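Zutuston Desktop Teardown Set: read me first

Hi, and thanks for downloading this! I put the set together because I wanted a policy that could take apart an old office PC and put it back together, and I couldn't find enough examples of the fiddly bits. So I started recording my own. These notes cover what you get, how I recorded it, and the stuff I'd want to know before training on it.

Last updated 25 Aug 2025

What you get

The release has 2000 episodes, split across 11 tasks. Each episode is one attempt at one task, with video from the fixed cameras, joint positions, gripper opening, and a short text instruction. The instructions are in plain English ("put the drive in the tray", "lower the socket frame") and I wrote them all by hand, so expect a bit of variety in the wording. I left my typos in the first batch and cleaned up the rest. Sorry, or you're welcome, depending on how you feel about noisy text!

Failed attempts are in there too. They have success set to 0 in the episode file, and if I knew what went wrong I put a few words in the notes field. Please don't throw them out without a look (my best drop detector was trained almost entirely on those).

The bench

Everything happens on a slatted aluminum bench with the tower on its side and the panel off. Parts that come out of the case go on a gray plastic tray to the left, and each part has its own spot. I went through several versions of that tray. The early ones let the hard drive tip over if the gripper let go a hair too soon, and I lost most of a week in April to that. If you want to build a similar setup, get the tray right before you record anything.

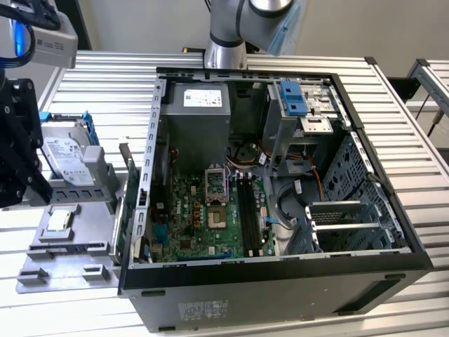

How the episodes were recorded

I drive the arms by teleoperation using the Hirvonen controller, which I like a lot once the dead zone is turned down. A session is usually 23 episodes of the same task, then I swap tasks so I don't get sloppy. Before each episode I nudge the tower a little, turn it a few degrees, or shift the tray. Nothing wild, but enough that a policy can't just replay one memorized path (mine tried!).

The logging runs on Avix, my own little recorder. It stamps every stream from the same clock, and the timing between video and joints is good enough that I've never needed to fix it afterward. If you see a gap, look at the dropped_frames field first.

Things that are hard

Small parts, mostly. The CPU is the worst of the bunch, and it takes me several tries on a bad day. With the socket empty and its metal frame raised, there isn't much room to come in from the side, so I approach from above and go slowly. Memory is easier to seat than to pull out. Cables are a pain in every direction: they sag differently each time, and I didn't try to label where they are. 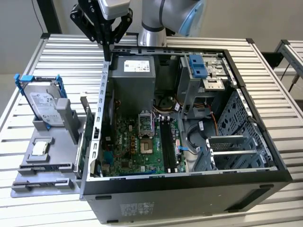 The other thing that eats time is working near the walls of the case. A narrow finger fits down beside the metal, but you don't get much warning before it touches, and the force readings are pretty jumpy there. I smoothed them in the "clean" files and left them alone in the "raw" ones. Use raw if you're studying contact, and clean for pretty much everything else.

Known problems

- Lighting changes a bit between sessions. I didn't correct for it.
- In 9 episodes the instruction doesn't match the part that was moved. They're listed in mismatches.txt and I'll fix them in the next release.
- One kind of case only, so don't expect a policy trained on this to handle a different tower right away.
- Gripper opening drifts slightly over a long session. The calibration files let you undo most of it.

Splits

I split by session, so neighboring episodes never land on both sides. Please keep it that way if you make your own split! Shuffling single episodes gave me lovely test scores that meant nothing.

Using it

Research and teaching use are fine, and so is poking around for fun. For anything commercial, ask me first through the Damen project page. Bug reports go to the same place, and please include the episode number and the time in seconds so I can find the spot.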